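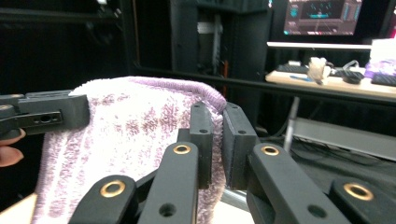 Terry towel in pink and white, with the top edge folded over.

Wosberg Laundry opens towel folding and sorting room

December
By Lærke Ingvarsson, Wosberg press office

Wosberg Laundry has opened a separate room for terry towels at its Altus site. Hand, bath and pool towels from hotels, gyms and guesthouses will now be checked, folded and packed there. Bed linen stays in the main hall.

The room serves 111 customers and runs two shifts. Until now towels shared tables with sheets and tablecloths, and orders were sometimes held back while the linen was finished.

Colored and patterned towels are kept apart from plain white ones from drop-off to delivery. Customers who send both should use two bags. Mixed bags will still be accepted but may take an extra day.

"Most of the complaints we got were about towels coming back folded in different ways," said Kgomotso Oosthuizen, operations manager. "We have picked one fold for each size and written it down."

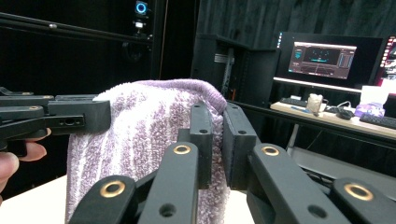

Page last changed: December, 4:20 p.m.

Each towel is checked for pulled loops, stains and worn hems before folding. Bath towels are folded in half lengthwise and then in thirds, with the hems inside. Hand towels are folded in half twice. Towels that fail the check are returned in a marked bag and are not charged.

Bath towels go out in packs of 9. Customers who need another pack size or their own fold can ask for it when they place an order. Prices do not change.

Orders handed in before 9 a.m. are ready the next working day. Pool towels take 2 days.

Contact: Tshepo Mabuza, customer desk, Wosberg Laundry, Altus

4 shares | 2 comments

© Wosberg Laundry | Contact | Back to top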